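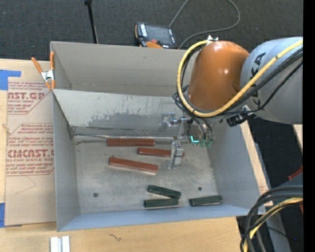

1/ Sorting things by color: a thread

I moved to Rostano two years ago and I brought 38 boxes with me. In this thread I want to write what I learned about keeping a small apartment in order with colors. Maybe it is useful for somebody who also has too many things and only one closet.

2/ First, my situation. The apartment has one room, a kitchen where two people cannot pass each other, and a balcony. My old place in Sestenetti had a cellar. I did not understand how much was living in that cellar until I had to carry it up four floors.

3/ In the beginning I wrote labels. Every box had a paper with a list: "cables, winter gloves, lamp parts, letters." After a month the lists were all wrong. I took out the gloves, I put in a hammer, and I never corrected the paper. I think most labels die like this.

4/ So I changed to two colors, red and green. Green means I touch it every month. Red means I touch it once or twice in a year. There is no third color. I tried yellow for "I am not sure" and after two weeks almost everything was yellow.

5/ Practical part. I use colored tape, a piece as long as my hand, on the short side of the box and one more piece on the lid. If you put it only on the lid, you cannot see it when the boxes are stacked. I made this mistake with the first eleven boxes and had to do them again.

6/ Which tape? I bought the cheap one at the market first. It came off in summer, when the balcony door is open and the sun is on the shelf. Then I bought cloth tape from a hardware store on Kinyua Street. It costs double but it stays, and you can tear it by hand.

7/ Green boxes live between my knee and my shoulder. Red boxes live above the closet or under the bed. This is the whole rule. When I bring something home I ask only one question: will I touch it this month?

8/ A person asked me under my last thread if red should be for the important things, like a stop sign. You can do it, of course. For me red is the color of "do not open without a reason." Choose what your head says first, and then please do not change it in the middle.

9/ Kitchen. Here I do not use tape but lids. Dry food that I cook every week has a green lid: rice, lentils, oats. Baking things have a red lid, I bake maybe for birthdays. My neighbor came to borrow sugar and found it herself in the red row. I was a little proud.

10/ Papers were the most difficult. I had 136 documents in plastic sleeves, from three different addresses, in two languages. I put the current contracts, insurance and health papers in a green folder. Everything that is finished but must be kept went into a red folder. It took two evenings and a lot of tea.

11/ Before you throw away any paper, check how long you have to keep it in the place where you live. The rules are different in each country and I learned it in an unpleasant way, when the tax office wanted a paper from my first job here. Luckily I had it. It was in a box with Christmas lights.

12/ What about sentimental things? I have one red box for them and it must close. When it does not close, I sit on the floor and choose. Last March I let go of my school notebooks and kept one drawing from them. I do not miss the notebooks - I do miss the cellar sometimes.

13/ Clothes: I do not color them. I tried small ribbons on the hangers and it looked like a shop and also the ribbons fell down. Winter clothes go in one big red bag under the bed from April to October, and that is enough.

14/ Tools and small parts. One open container, no compartments for screws of every size. I know that many people love the little drawers. I had a cabinet with them, made by Caltonier, a nice one. I spent more time putting screws back than using them. I gave it to a man who repairs bicycles.

15/ Keeping it alive. Twice a year I look at the dust. If a green box has dust on the lid, it gets red tape. If a red box has no dust, it becomes green. I spend one hour on this, with the radio on.

16/ Money, because some of you like to know: three rolls of tape, two folders and a set of lids, 69 in total in our money. I did not buy any new boxes. Please do not start with new boxes. Start with the ones you have, also the ugly ones.

17/ One warning for families. If somebody at home does not see red and green well, these two colors are a bad choice. My father is like this and at his place we use blue and white. It works the same.

18/ Next I want to do the balcony, where there are flower pots, one broken chair and a bag of soil that I am afraid to lift. If you have a good idea for soil in a small space, write it under this post. I read all the answers, only slowly, usually after nine in the evening.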